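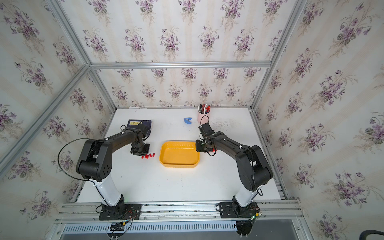

17 October 2019. Equipment budget, second attempt. The first version came back with "justify" pencilled next to every line over $400, and that was every line. Started again from what the two-arm cell needs to get through to March without anyone soldering in the corridor. Spare gripper fingers first: $192 a set from Trilton, two sets, no argument. Cable management second. The left arm still carries its cable in a big loop out over the table, held along the link by little white ties, and I would like a proper dress kit on both arms before we add a wrist camera and a second loop. Dekov want $475 for the pair. The ties cost us nearly nothing, as will be pointed out to me.

Parts trays. The yellow one is a good size and both grippers can get at it, so I'm asking for 9 more the same. Panganiban sell them singly or by the carton, and the carton is cheaper than six, so we may end up with a lifetime's supply. The little red pieces can stay as the test part. They're small, they roll, and they cost less than the form needed to order them.

Big item is the replacement controller from Hadudum, $984 before freight. Freight quote still to come — last time it arrived after the controller did. If that line gets cut, drop the dress kit too and put the money aside, as fitting it twice would be silly.

Not asking for new wallpaper. The violets are staying until the vision people put a complaint in writing, at which point it becomes their cost centre.

To do: get Trilton to requote on letterhead, ask about educational pricing at Dekov, find out who signs above $900 now.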